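The European eel (*Anguilla anguilla*) spends most of its life in fresh water and leaves it only to spawn. In the Rerness, a slow lowland river with a soft bottom and several old mill channels, it was once the principal catch. The notes that follow set out what the parish and mill records say about the species, and what the present owner of a fishing right on the lower river may reasonably conclude from them.

## The river and the records

The earliest account of the eel fishery at Dralimham dates from 1835, when the mill entered its autumn catch in the same ledger as its flour. Entries were made by weight and not by number. The catch was taken in a fixed trap below the sluice, which was opened on dark nights in September when the water was rising. This is the period in which mature eels, known as silver eels, travel downstream toward the sea.

In 1867 the sluice was rebuilt. The new structure was higher than the old one and closed tightly against its sill. The ledger does not comment on the effect on fish, but the column for eels grows shorter in the years that follow and is eventually used for repairs to the millstones. Young eels are able climbers and can pass damp stonework or a mossy bank, yet a dry vertical face will generally stop them.

The ledger is held with the Bradard estate papers under item 3708. Readers who wish to consult it should apply in writing, as the binding is weak and copies are made only on request. Relu Mihăilă kindly transcribed the Dralimham pages, and the errors of interpretation are my own.

## Identification

The eel is easily recognized. The body is long and rounded, the lower jaw projects slightly beyond the upper, and the dorsal, tail and anal fins form one continuous fringe. The scales are very small and lie deep in the skin, for which reason many anglers believe the fish has none.

Growing eels are known as yellow eels. Their backs are brown or olive and their sides yellowish. Before migration the back darkens, the belly turns silver and the eyes become noticeably larger. The change may come after many years in the same stretch of river, and females usually remain longer than males.

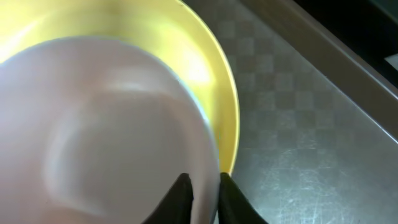
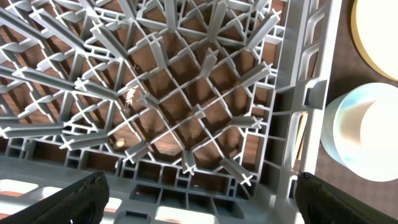
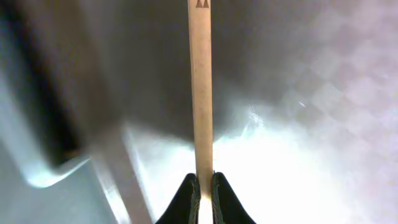 Smaranda Ardeleanu wrote in reply to my previous post that the sluice has been given too much of the blame, and that the dredging of the lower channel deserves at least equal attention. In her view a yellow eel needs cover by day before it needs anything else, and the dredged reach offered neither roots nor loose stone for several decades. She added that her family caught eels above the sluice long after it was rebuilt, always in wet summers.

I accept the second point without reservation. A wet summer raises the tail water and keeps the masonry damp, and some passage would then have been possible. On the dredging I am less certain. The work was carried out in short sections, and the mill channels, which were never dredged, should have provided shelter throughout.

## Present condition

A survey of the lower river was completed this summer under the direction of Volker Vogler. Fyke nets were set overnight at fixed stations and lifted each morning, and all eels were measured and returned at the point of capture. The total was 56. Most were taken in the mill channels, and the open river produced very few.

The figure cannot be compared with the ledger, which records only migrating fish caught in a trap. It does show that young eels still reach Dralimham. It also suggests that the channels should be left undisturbed until more is known. Delia Radu has asked whether the weed in them might be cut in September as usual. My recommendation is that cutting be limited to one bank and that the cut weed be left at the water's edge overnight, so that any eels within it can return.

## Fishing on the private reach

Until further notice, the following arrangements apply on the Radu bank:

- No eel is to be kept, whatever its size.
- Worm baits are not to be left on the bottom after dark.
- A deeply hooked eel is to be released by cutting the line close to the mouth.
- Eels are to be handled with wet hands and laid on wet grass, never on dry boards or gravel.

Anglers are asked to enter every eel in the book at the gate, with the place and the state of the water. Aurel Vlad has agreed to copy the entries at the end of the season, and I shall report them in the same form as the survey figures.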